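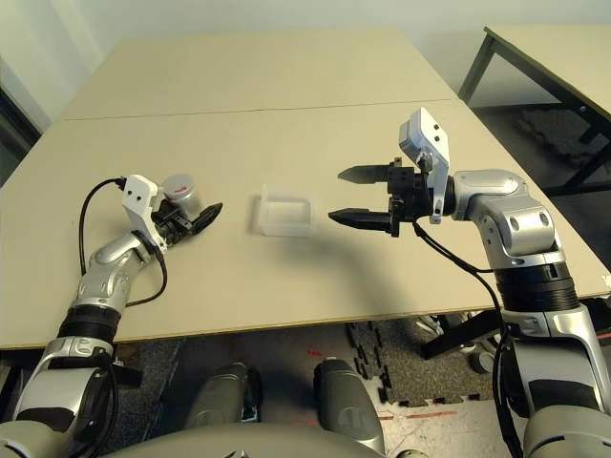

3.2 Workshop Build and Task

The Skodolent platform was assembled in a shared workshop by members of the Skasari group. Two arms work over a common tabletop, and each carries a parallel gripper. The control software was adapted from the Kravchuk package and records both arms together.

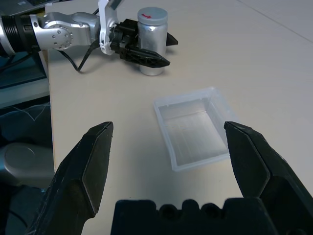
Each trial required one arm to steady a container while the other turned its lid. The log holds 3,127 grasp attempts, of which 142 were excluded for cable faults. Operators practiced for 50 trials before any data were kept.

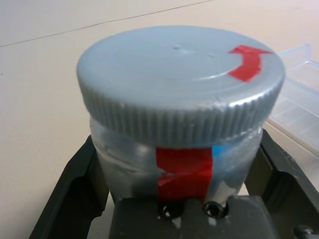 Why were two arms used for a task that a bench clamp could support?
A clamp fixes the container in one place, and the study concerned grasps that shift during turning.

Figure 2. Workshop build and lid-turning task, Skodolent platform.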